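The Speck and the Box: What We Got Wrong About Handheld Gripper Data
Speaker notes, Dardo Gaete. 25 minutes plus questions.

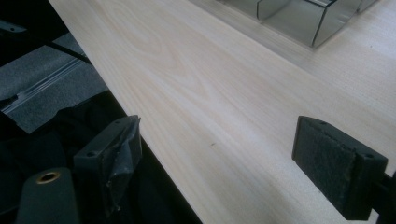 Slide 1. Title

Say hello. Thank the organizers. Do not tell the airport story, it takes four minutes and has no ending.

The talk is about a filter. I know the program says "scalable learning from human demonstration." I wrote that in August, before we had results, and it was the most scalable thing in the project. What we have now is a filter, a number that went up, and a number that went down, and I'm going to show both.

If anyone is here for humanoids, that's the room across the hall. No hard feelings. Pause for them to leave.

Slide 2. The setup, quickly

People carry a gripper around by hand, with a camera on it, and do ordinary table tasks. We take the video and the hand motion and train a policy. Most of this room has built one of these, so don't linger.

Our project is called Vuvex. It stood for something once. Two sites, our lab and the Dronbridge annex, same gripper design at both, in theory.

In practice the pads are whatever was on the bench. Foam on one finger, tape on the other, that kind of thing. I used to be embarrassed about this. Now I call it appearance diversity and it has its own paragraph in the paper.

Slide 3. The task

Pick up a clear plastic box from a wooden table and put it down on a mark. That's it. My mother could do it, and in the pilot she did, twelve times, and asked what the degree was for.

Clear plastic is mean. The policy mostly sees edges and glare, and whatever happens to be behind the box. On pale wood there isn't much contrast to begin with. Under our lights the middle of the table washes out and the grain does more to catch the eye than the object does.

(If someone asks why not put colored tape on the box: because then it is a different task. Say it nicely.)

Slide 4. The puzzle

We collected 2,846 demonstrations. Trained on all of them. Success on the real arm was 60 percent, and we were ready to write that up and go home.

Then we watched the failures. A good share of them looked the same. The arm came in over the table, slowed down, lined up beautifully, and closed on nothing. Confidently! Best grasp form we had ever seen, on a patch of bare wood.

Let that sit a second. People usually laugh. If they don't laugh, move on, don't explain it.

Slide 5. What it was grasping at

It took us three weeks to notice that the patch of bare wood wasn't quite bare. Small marks. A fleck of something, a dent, a knot in the grain. Against a pale table a tiny dark speck is a very strong feature, and a transparent box is a very weak one. In a lot of our demonstrations, the person had put the box down near a mark because, well, people do that. It's a handy place to put things.

So the policy had learned to go to the speck. I would have too.

We checked this the cheap way. Took a pencil, drew a dot well away from the box, ran the arm. It went to the dot. Moved the box, left the dot. It went to the dot. Farías erased the dot and the arm went back to looking vaguely for the box, with what I can only describe as disappointment.

[Play the clip. If the clip doesn't play, act it out with the water bottle. I have practiced.]

Slide 6. The method

Here is where the equation goes. Don't read it aloud.

In words: for each demonstration we ask how well you could predict the final grasp point from the background alone, with the box masked out. If the background gives the answer away, the demonstration gets a low weight. If it doesn't, it gets a full vote.

The masking is the ugly part. Clear objects are hard to mask, as anyone who has tried will tell you at length over a drink. We use the late part of the approach, where the box is large in view, and carry the mask backward through the clip using the hand motion. It fails on fast clips. We throw those out and feel bad.

The background predictor is small on purpose. A big one learns the lab's furniture, the cables on the carpet, the edge of the table, and then declares everything suspicious. The first version flagged 1,854 demonstrations, which would have left us with a very pure dataset and no policy.

Slide 7. Results

Bar chart. Point at the left pair first.

With the weights on, same data, same training time, success went from 60 percent to 81. The grasps at empty wood mostly disappeared. With the pencil dot in place the old policy fell apart and the new one barely cared.

Now the right pair, and yes, that bar is lower. On tables with a busy pattern the weighted policy is slightly worse than the plain one. I think the masks leak there. Golivico, which is our simulator and therefore an optimist, shows no drop at all. The real tablecloth disagrees and I side with the tablecloth.

Don't apologize for this slide. Last time I apologized for it and got three questions about my apology.

Slide 8. How few do you need?

This is the part I'd like people to remember, so slow down.

We took 122 demonstrations where the person was told to put the box somewhere different every time, away from any mark. No filter, no weights. Trained on those only. It beat the unfiltered policy on the pencil dot test.

It lost everywhere else, so please don't leave and throw your data away. But one afternoon of slightly fussy instructions bought us a good part of what the equation bought us, and the equation took all spring. I have made peace with that. The paper has both.

Slide 9. Things I'd still like to know

Whether this matters for opaque objects. We tried a mug for one afternoon and the policy found it immediately, dot or no dot, so my guess is that it matters less. One afternoon and one mug, though.

Whether the pads change anything. The fingers are always in view and they look different between sites, so the policy can surely tell where it is. We haven't tested what it does with that.

Whether wiping the table would have fixed the whole thing. A reviewer asked. We wiped the table. It helped a bit with the flecks and did nothing about the knots. Keep a straight face here.

Slide 10. Thanks

Thank Farías by name, for the pencil and for the erasing. Thank the people at Dronbridge who carried the gripper until their wrists complained. Code link is on the slide. The masks are in a separate download because they are huge.

For questions, in case of silence: ask the front row whether they have looked at their own tables lately.

If asked about the airport, say later. Chair is strict, clock is on the left, water bottle is a prop so don't drink it before slide 5.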